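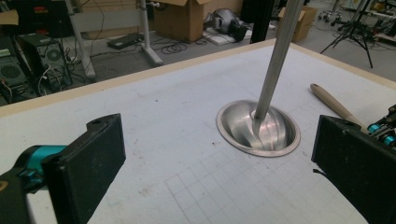
Paquette is hiring a part-time football video analyst to chart game film for the Draris project, a play database used by coaches at small colleges. The analyst logs formation, personnel, down and distance, coverage shell and result for every snap, and marks the pass target on each throw. Marking is done against a field grid, a larger relative of the gray squares on the white tabletop, with each cell covering 2 yards in each direction. Location entries must name one cell only. Throws with no clear target are coded separately and sent for second review.

The season workload is 264 game halves, divided among a team of 12 analysts. Film is released in batches - normally overnight after games - and each batch must be returned before the next one opens. Entries are checked against a second chart of the same film, and any disagreement goes back to both analysts.

Applicants need a working knowledge of zone and man coverage, blitz terms and route names. Playing or coaching experience is useful but not required. A large monitor and a stable connection are required. Film software is supplied.

Training takes place at the Brununberg office in August and is paid. Regular work may be done from home. To apply, send a resume and a chart of 100 consecutive offensive plays from any college game, using the Lullow template on the jobs page. Applications without a chart will not be reviewed.

Last updated: 5/19/21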